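Plekside Runners Finish Their Relay With 3,799 Miles

By Estíbaliz Pacheco, Stereo staff
Monday, July 20, 2020

The cross country team of Plekside High School has finished its summer relay, the first one in which no runner passed a baton to another. For 20 days the students ran alone, on their own streets and at the hour they preferred, and each evening they sent their miles to the team. The total at the end was 3,799 miles. The students of Segura Academy, who ran the same relay against us, finished in second place.

The relay was open to all students of both schools, also to those who never ran for a team. At Plekside, 242 students signed up. In a normal fall our cross country team is small enough to travel in one bus, so most of the names on the list were new for the coach.

"I know maybe the first page of the list," said coach Igor Brabec. "After that I had to ask who these people are. There was one boy from the chess club who sent me four miles every day at six in the morning. I never met him. I would like to meet him."

How it started

The track season of this spring stopped in March, after two weeks of practice. The uniforms were already given out and the first meet, at Segura, was on the calendar for that same weekend. Seniors on the team did not have a last race, and there was no dinner and no awards.

Fidelina Cuervo, who was going to be captain of the distance group, kept writing to the other runners after that. In the beginning they only shared what they had done in the day. Some of them ran, some jumped rope in the garage, and one of the hurdlers painted a fence. At the start of June she wrote to a friend from the Segura team and asked if they wanted to compete in some way.

"We race them every year and every year it is close," Cuervo said. "I missed being nervous about them. It sounds strange but I did."

The two captains wrote the rules together in one afternoon. Walking counted the same as running. Miles on a treadmill counted, miles on a bicycle did not. A student could send at most eight miles in one day, a limit that coach Brabec asked for, so that a beginner would not get hurt by trying to win the whole thing alone. Everybody had to run alone or with people of the same house.

The question of the bicycles was discussed for a long time. Several students from the east side of Preltdale wanted them included, as the roads there have no sidewalk and are not comfortable for running. In the end the captains said no, but the loop at the reservoir was suggested to those students, and many of them went there in the mornings.

Keeping the numbers

The miles were written down by Leandro Campos, a junior who runs the 800 meters. He had injured his foot in the winter and could not run in the first half of the relay, so he offered to take care of the results. Students sent him a message with the distance and a photo of their watch or phone. If they had neither one, he accepted a drawing of the route and measured it himself on the map.

Campos says he received drawings on napkins, on the back of homework and one on the arm of the runner. He closed the count each night at nine and published it at ten.

"At nine and five minutes I always got the same three people saying please, please," he said. "I let them in the first week. Then the captain of Segura wrote to me, very polite, and I stopped to let them in."

In the last days, when his foot was better, Campos also ran. His own part of the total is small and he asked this newspaper not to print it.

A close last week

Segura was ahead for most of the relay. They had fewer runners in the list but a stronger group of seniors, and several of them sent the full eight miles day after day. Plekside was behind by more than a hundred miles when the last week began.

Then the weather changed. The hot days ended with a storm, and the next mornings were fresh. Cuervo wrote a message to every person on the list and not only to the team, asking for one more mile from each of them. Many students who had gone silent after the first days put their shoes on again. Parents could not send miles, but some of them went along, and coach Brabec saw whole families at the reservoir.

Plekside passed Segura on the second to last evening. Campos published the result at ten as usual and he says his phone did not stop until midnight. On the final day both schools had their best total of the relay, and the difference stayed almost the same.

"They were better than us for two weeks and we were better for a few days," said Cuervo. "I think if it had been longer they would catch us again. I'm glad it was not longer."

What the school says

Principal Encarnación Peñalver walked in the relay herself, without counting for the total. She said that she heard about it from her neighbor, a ninth grader, who was going around the block so many times that she went out to ask if something was wrong.

The school did not organize the relay and did not pay for it. Peñalver said she wants to leave it in that way, but she agreed to give the winners a place in the trophy case by the gym. There is no trophy yet. The captain of Segura has promised to send one, and Cuervo has been told that it will be an old running shoe painted gold — size 13, left foot.

It is not known if there will be a cross country season in the fall. The district will decide it later in the summer, and coach Brabec did not want to guess. He is preparing two training plans, one for a team that can meet and one for a team that can not. Both begin with easy miles.

He also hopes that some of the new people will stay. Cross country at Plekside has no cuts, and a student who can jog for ten minutes can join. In the past years it was difficult to have enough girls for a junior varsity team, and this summer more than half of the names in the list were girls.

"Fast is not what I am looking for in July," he said. "I'm looking for who comes back on the next day."

The seniors

For the seniors this was the last thing they did with the team. Cuervo leaves for college at the end of August. She will not run there for the university, but she has already found out that there is a club, and that it meets on the river path very early.

She was asked which of her days in the relay was the best one. She chose a short one, two miles with her younger brother, who complained from the first corner to the last and then wanted to send in his own miles. He is in seventh grade and was not allowed. Campos made a separate page for him.

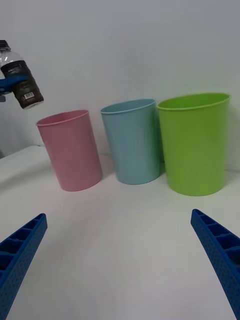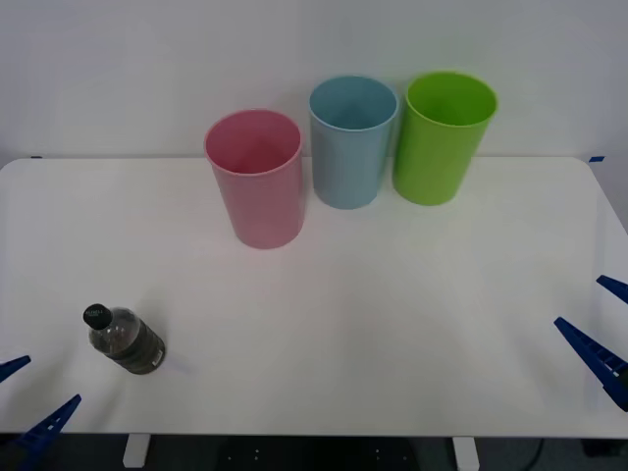
Three plastic cups on a white table.

Summer running group

The miles can still be sent to Leandro Campos until the school opens, only for fun and without a count against Segura. He will publish the list once a week now and not every night. Students who did not take part in the relay are welcome to begin at any time.

Coach Brabec will send the training plans by e-mail to all students who signed up. Those who are not on the list and want to receive them can write to him at his school address. New runners should have their physical form signed by a doctor before the first official practice, and the form from last year is not valid for this season.

Uniforms from the spring track season have to be given back. There is a box for them inside the main entrance, open on weekdays until noon. Please put the uniform in a bag with your name on it, and check the pockets of the warm-up jacket, where the team manager has already found two house keys.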